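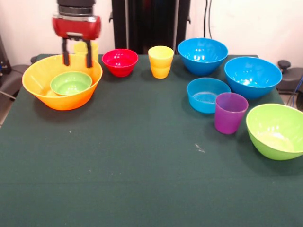 Priya Kapoor's view is that plastic cups and bowls should be put away by rim size, with color ignored. Wellington Sampaio agrees with the first half. He runs the tableware store at Gotby, a shared kitchen on Pimentel Street, and has rewritten its sorting rules twice since January.

"Color tells you nothing about whether two pieces will stack," he said. "A yellow cup and a yellow bowl have different walls. Put one in the other and you get a tower that leans."

He keeps color as a second key. The store holds 171 pieces, of which 128 are in daily use. Shape comes first, then rim, then color, which helps people return a piece to the right shelf without measuring it.

Nesting has its own rule. A small bowl may sit inside a large one if it lifts out with two fingers. Tight nests are banned. "Two smooth walls with a little water between them will lock," Sampaio said. "Then somebody uses a knife, and you have a scratched bowl."

The sorting is done on a table covered with dark green cloth. He tried a bare top first and found that light pieces slid when a neighbor was picked up.

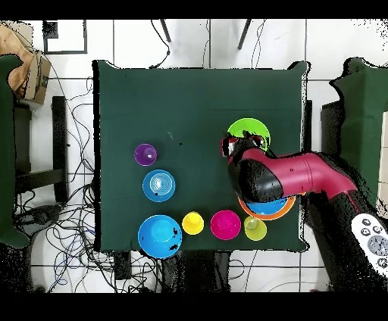

Cups are sorted upside down whenever the rims have been washed last, and the bases are then used for matching. Bowls follow the same rule, although Sampaio admits it is applied loosely. A large bowl takes up the same room either way.

Shelf height at Gotby is 11 inches, and he limits a stack of bowls to nine. Kapoor has asked for fewer. "She may be right about the wide ones," he said. "I haven't changed the label yet."

The next revision will cover lids, which are still kept in a Kiner crate under the sink.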